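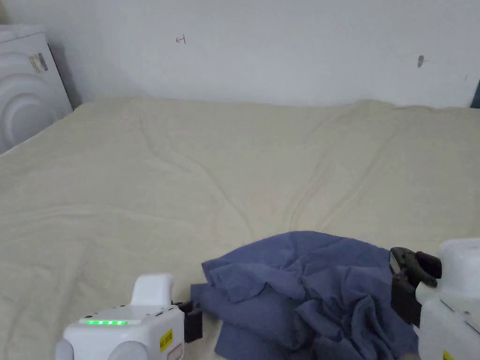
Encore une démonstration où tout marche parce que tout est réglé d'avance, nous écrivait un lecteur après notre dernier appel, et il ne voyait pas pourquoi il perdrait un samedi à regarder plier du linge. C'est à peu près le profil que nous cherchons.

L'atelier Ikus ouvre ses portes un samedi de juillet et présente son poste de manipulation de textiles, pinces tenues en main, sur un vrai lit. La société Warkthorpe, qui finance la journée, aimerait des visiteurs enthousiastes. Nous préférons des gens qui posent des questions désagréables – combien d'essais ratés, qui remet le tissu en place, que se passe-t-il avec une housse de couette.

Appel à participants : 20 places, réparties en 4 groupes. Accueil à 14 h, fin à 19 h, pause comprise. Chaque groupe assiste au travail sur le linge, apporte s'il le veut un textile de chez lui (propre, merci) et remplit une grille d'observation. Les grilles seront publiées telles quelles, y compris les mauvaises.

Aucune compétence technique demandée. Une expérience en blanchisserie, en hôtellerie ou en aide à domicile est un plus, un emploi chez un fabricant de robots est un motif de refus. Participation non rémunérée, trajet remboursé sur justificatif.

Pour s'inscrire : quelques lignes sur ce que vous n'attendez pas d'une telle machine, à déposer à l'accueil d'Ikus ou via le formulaire du site, rubrique Portes ouvertes. Réponse à tous, même négative.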